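December, afternoon, in the sorting room

Started with the tubs today. I have been putting it off because Solveig Dalen took the drying rack to the other building, but it came back before lunch, so no more excuses. The question is still the same as last month: which tubs do we keep on the white table for the bottle sorting, and which ones go back to the Casine shelf.

The old Bilton crates are out, I decided this already. They have a sharp edge and the labels of the bottles get scratched. Lovisa Torvik wrote that she wants to keep 2 of them for the heavy cans and I agree with that, but they can stand on the floor under the window.

For the left side I use the big yellowish plastic tub. The inside is smooth, so it should be easy to wipe, and the sides go out a little to the top, so the hand does not hit the rim when one puts things down.

The tall bottles stand upright in it. I was unsure about this, because the tub is wide and a single bottle could fall over when somebody pushes the table. I tried to push the table with my hip, as one does, and the bottle moved a little but stayed. With lying bottles we lose the place too fast and they roll to one end. 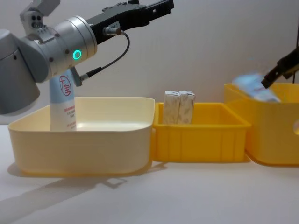 Height of the bottles

The white and pale blue one with the red print is taller than the tub, so the upper part looks out over the rim. For me this is good. One sees from the door that the tub is in use, and the red logo near the top can be seen without bending. Lovisa prefers that nothing stands higher than the rim, because of stacking. We must agree on this before we order more from Ekström.

Cleaning

Wiped the tub with warm water and the mild soap, then left it 10 minutes on the rack. The Tunow spray I did not use, it left a film last time and I had to rinse twice.

To do

Ask Solveig for the inner length of the Casine shelf. My own note says 60 cm but I think I measured with the door half closed.

Write "tall bottles" on tape for the left tub, in both languages.

Find a softer mat for under the tub – it slides when it is empty, and the table gets marks.

Bring the lids back from the sink.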